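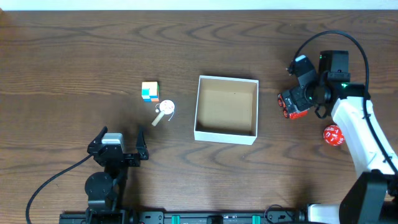 *Small puzzles and toys with an open cardboard box on a wooden table*

The **Noltencombe Toy Library** is a lending library for toys, puzzles and board games in the market town of Noltencombe. It lends to households, childminders and schools within the parish and the neighbouring village of Wumton. The collection holds 900 catalogued items.

## History

The library grew out of a weekly exchange held in the Wumton Road chapel hall, where parents swapped outgrown toys. Nyokabi Makori, a primary school teacher, drew up the first written catalogue and served as librarian until her retirement. Early loans were recorded in a ruled ledger, which is now kept in the town archive.

The exchange became a formal library when the parish council granted it the use of two rooms in the former corn store. A bequest from the Kofler family paid for shelving and for the first purchases of new stock. Heidrun Kofler opened the rooms to the public in February, and the larger of the two has since been known as the Kofler Room.

A burst pipe later damaged the lower shelves and 227 items were withdrawn. Most were jigsaws and boxed games. Replacements were bought over two winters with money raised by local subscription.

## Collection

Stock is divided into five classes: construction, puzzles, wheeled toys, games and outdoor play. Puzzles form the largest class and include jigsaws, twisting puzzles and wire puzzles. The games class includes a group of 30 sets made by Zinar, a small workshop that produced board games in the town before its closure. Four of the Zinar sets are for use on the premises only, as their printed boards can no longer be replaced.

Loose dice, counters and playing pieces are kept as spares and issued to borrowers whose sets are incomplete.

## Lending

Households may borrow up to four items for three weeks. Schools and childminders may borrow up to 12 items for a half-term. Each item is issued with a card listing its parts, and the parts are checked against the card on return. No fine is charged for a single missing piece. Items with small parts carry a red label and are lent only to adult members.

Membership stood at roughly 300 households when the lending rules were last revised, on 26 June 2018.

## Administration

The library is managed by a board of five trustees, chaired by Vinzenz Wallner. The present librarian is So-yul Gil. Repairs are carried out by Silvan Steiner, a joiner, who also built the display cases in the entrance passage. The parish council meets the cost of heating and insurance, and purchases are paid for from membership fees.

## See also

- Noltencombe Corn Store
- Wumton Road Chapel
- Zinar (games workshop)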